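Last updated: Wednesday, 3:15 p.m.
3 min read

Skoryk Publishes Practice Guide for Tabletop Work With Two-Armed Robots

LUKNESS - Skoryk, a robotics testing company, has released a practice guide for labs and workshops that use two-armed robots at a table. The guide sets out how to prepare the work area, when people may come close to a powered arm, and what must be written down after each session. It takes effect at all Skoryk sites in March and is free for other groups to use.

The document has 62 rules in three parts. Part one covers the table and the floor near it. Part two covers the robot, including arms that carry different tools on the left and right. Part three covers records.

Skoryk wrote the guide after reviewing 627 session logs from its own sites and from Wurner, a partner firm that builds test stations. The logs used different names for the same events. A stop called by an operator was entered as a pause in one place, a fault in another and a reset in a third. The guide gives one list of terms and asks every site to use it.

Under part one, each session begins with a written layout. The layout names every object on the table and says which ones the robot is meant to handle. Household goods, toys and game pieces are all allowed, but containers must be closed before the arms are powered. Small pieces that belong to a set are counted before and after the session, and a missing piece must be found before the arms move again.
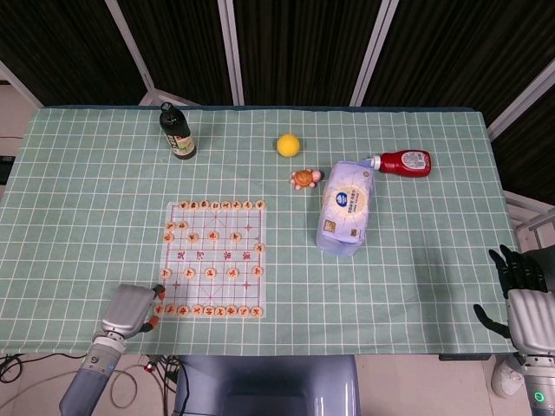

Iona Leckie

Mixed tables get their own section. A soft package, a glass bottle, a ball and a board game with its pieces laid out all call for different grip settings, and the guide asks operators to set a force limit for each object before starting. Glass is to be kept toward the back of the table unless it is the object being handled. Where no limit has been set for an object, the robot may not be told to pick it up.

Part two requires a separate check for each arm. A two-finger gripper and a jointed hand do not close in the same way, and a check passed on one side does not count for the other. The operator opens and closes each tool with nothing in it, then runs each arm to its planned limits at low speed. The full check can take up to 15 minutes.

People must stay out of reach of both arms while they are powered. To move an object by hand, the operator stops the robot, says so out loud and waits for a second person to confirm. Remote operators follow the same steps over a voice line. Closed shoes are required on the test floor at all times.

Cables have a short section of their own. They may not cross a path where people walk, and any connector not in use is to be capped and moved clear of the robot's base. Sites have until the end of the first month to bring existing stations in line with this section.

Part three asks for one log per session, signed by the operator. Near misses are logged the same way as contact events. Logs may be kept on paper or in Veveo, the record system Skoryk uses at its own sites - the guide includes blank forms for both.

The guide does not replace national safety standards or the instructions supplied with a robot. Where they differ, the stricter rule applies.

Copies are available from the Skoryk office in Lukness. Comments on the first edition can be sent to the same office and will be read before the next edition is drafted.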